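FOR RELEASE SEPTEMBER

Lastley to buy two-arm packing cells for small office goods, sets out budget and floor plan

Lastley, the office and school supply packer, will put its first two-arm robot cells into the Skatton building this fall. Budget approved. Site picked. Order going in by the end of September, subject to final drawings from the integrator, Floltow.

The money covers cells, grippers, guarding, spare parts and training. It does not cover conveyors. Those stay as they are until the next budget round, and the cells have been sized to fit between the existing benches.

"We looked at one big machine and we looked at several small ones," said Hélène Carrier, operations director at Lastley. "Small ones won. Orders change every few weeks here. Paper clips, then push pins, then erasers. We want to re-tool over lunch, and I don't want to be paying a crew to do it."

Floor space was the hard limit. The packing area at Skatton is 1144 square feet, and 390 of that is being set aside for the cells plus walkways and a charging spot for the pallet truck. Two benches move to the north wall. Power drops get done first, compressed air is not needed for this stage, which took a good chunk out of the install quote.

Trial work is being done at Floltow on boxed paper clips, a steady seller for Lastley and an awkward one. Small clear boxes, slippery lids, labels that have to face up. The test task is tray loading with two arms sharing one table and one rail.
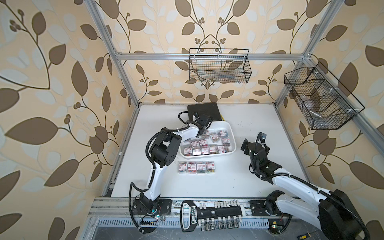 Two-arm cell with boxed paper clips: 12 in the white tray, four more on the tabletop in front of it.

Savvas Lazaridis, who runs the project at Floltow, said buyers tend to budget for the arms and forget the rest. "Arms are the easy line on the sheet. Then there's fingers for the grippers, cable wear, somewhere to hang tools, somebody to swap a tray at six in the morning. We asked Lastley to price all of it up front and they did."

Spare parts are a separate line in the plan. One full set of gripper fingers per cell, one spare cable set shared between cells, held on site at Skatton. Service visits are on a fixed yearly fee for the first two years, after that Lastley can renew or take the work in house.

Purchase or lease was argued over right up to the last meeting. Sneha Bansal, head of finance, said the company will buy the first cells outright and lease any that follow. "Buying lets us modify them without asking anybody. If the product mix moves, we drill a hole and move a bracket. Leasing makes more sense later, when we know what a finished cell looks like."

Acceptance terms are written into the order. Each cell has to load around 400 boxes an hour, mixed sizes, over a full shift with normal tray changes. Final payment is held back untill that run is signed off at Skatton – a run at the integrator's shop does not count.

Staffing: no packing jobs are being cut under the plan. Eight packers will be trained as cell operators, with a pay step on completion. Darcy Lemieux, packing lead on the early shift, has been on the planning group from the start and will choose the first trainees.

Timeline as it stands: drawings approved, then power work, then the first cell on the floor, the second to follow once the first has passed acceptance. Dates will be be confirmed to customers directly if any orders are affected. None expected at present.

Suppliers wishing to quote on trays, totes or guarding for the later cells should ask for the Simard pack, named for the purchasing template Lastley uses. It has drawings, box sizes and the full tray spec.

Contact: Sheldon Caron, press and supplier enquiries, Lastley, extension 704. Calls taken 8:30 a.m. to 4 p.m.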